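Flavano upholstered bed, reviewed

I bought the Flavano in November to replace a metal frame that had started to lean. It came in 2 boxes from Prevlow and cost 800 with delivery. A Wikari with much the same headboard was 1000, and the only difference I could find on paper was the warranty.

Assembly took most of an afternoon. The bolts are all one size, a help, but the holes on the left side rail were drilled slightly off and I had to force the last one. The slats are fine. The center leg feels cheap and needed tightening again after a month.

I picked it for the headboard. I wanted gray, I wanted vertical channels, and I wanted padding to lean on when I sort clothes or read.

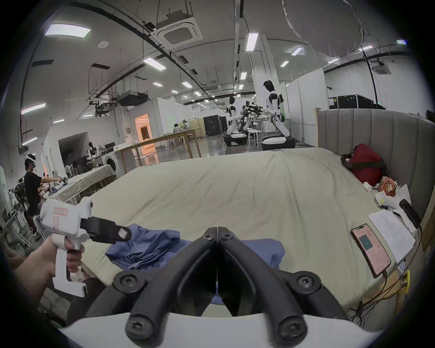
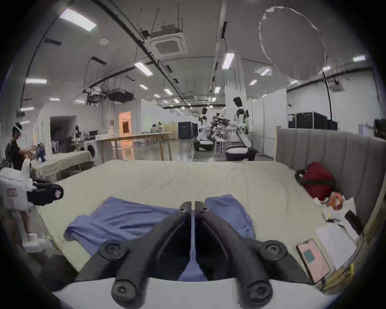 Gray channel headboard, with a light sheet and something blue to fold.

The padding has kept its shape so far. Dust does settle in the channels, and a plain cloth won't get it out – use the brush end of a vacuum. There is no shelf or ledge, so phone, snacks and papers all end up on the mattress. If that bothers you, look at the Ghasemi, which has a narrow shelf but a much harder back.

It doesn't creak. The fabric picks up lint from dark clothes. I would buy it again at 800, though I wouldn't pay more than that.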